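The Cooking Corner, February

Hello and welcome to our page. My name is Tekle Bogale and I keep the play kitchen things at the Borkidier play library, in room 6. Many parents wrote to ask what is in the cooking set before they borrow it. The set has number 904 in our catalog. You can keep it for 2 weeks, and after this you bring it back on a Monday before 6 in the evening.

The saucepan

It is a real pan from stainless steel, with a long handle. The children like that it is the same as the one at home. One small yellow piece of food is enough to begin a game, and for the youngest ones I always recommend to begin like this. The two white bowls are for serving.

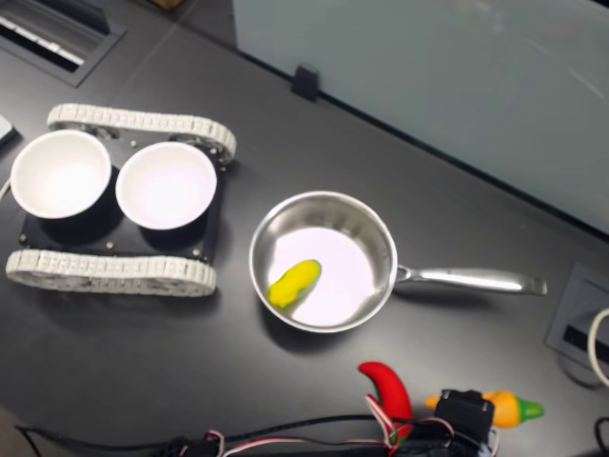
My daughter was borrowing this set so often that in the end we bought a pan for her own. She makes soup for everybody in the family, also for the neighbor, and we must all say which soup it is. If your child is under three, please stay near, because a steel pan is heavy when it falls on a foot.

The vegetables

Corn with green leaves and a carrot are in the pan, and the eggplant and the red chili pepper wait on the table for their turn. The eggplant is my favorite for its deep purple color. Please wipe the vegetables with a damp cloth and let them dry before you pack them.
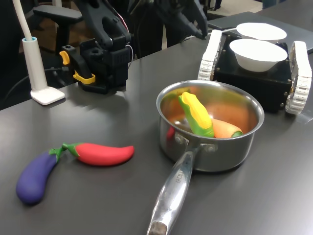 How to borrow

Write your name and the number 904 on the list near the door. We open at 9 in the morning. If a vegetable is lost, please tell me and I will look for another one.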